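Getting to Ondberg for the stationery works open day takes one bus and one uphill walk, and the bus is the part with the view. I arrived a little after ten in the morning with damp shoes and a printed map that had the car park on the wrong side of the river.

The works opens its doors once a year, in October, and over 1,000 people turn up. Most of them were ahead of me in the line for coffee. The coffee came from an urn, the buns came from Fülöp, the bakery by the bridge, and the buns were the better half of the deal by a wide margin.

Our guide was Vinzenz Frei, who has worked in the paper hall long enough to talk over the cutting machine without raising his voice. The rest of us heard perhaps half of it. I can report that paper is cut in stacks, that humidity is the enemy, and that somebody once ruled an entire run of notebooks with the lines going up and down. These were sold in the factory shop as music paper — for harpists, I suppose.

The Skivwood room is where they make the desk trays. It smells wonderful and you are not allowed to touch anything, which six of us managed to be told individually. A boy in front of me asked what happens to the trays that come out crooked. They go in the shop too.

Lunch was soup in the Drivside building across the yard. I had been promised a choice of 3 and there was lentil. I then joined the bookbinding class, where I sewed a pamphlet with such conviction that it no longer opens. The woman next to me made two and gave one away.

The shop itself takes cards, but only in theory. I came home with a box of envelopes in a size no card has ever been, a ruler, and one crooked tray that I have grown fond of. The last bus down leaves at five — go for the one before it, because everyone else has read the same timetable.
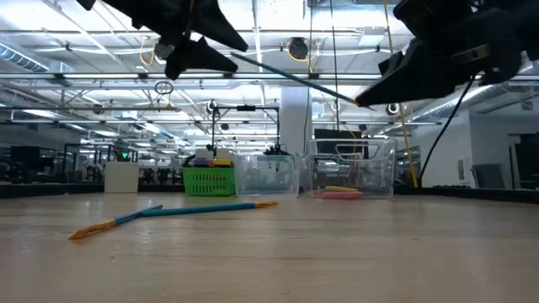
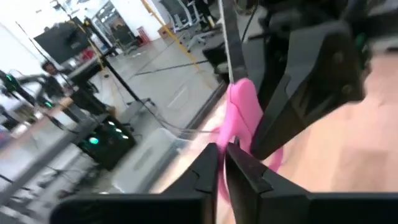
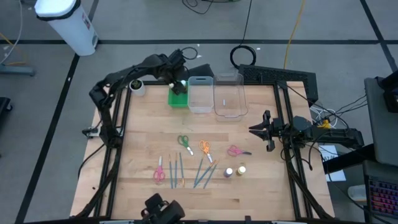 Hillside Walking and Visits Club, Outings Section

Next outing: the salt store, if they answer our letter. Bring your own cup and shoes that have met mud before.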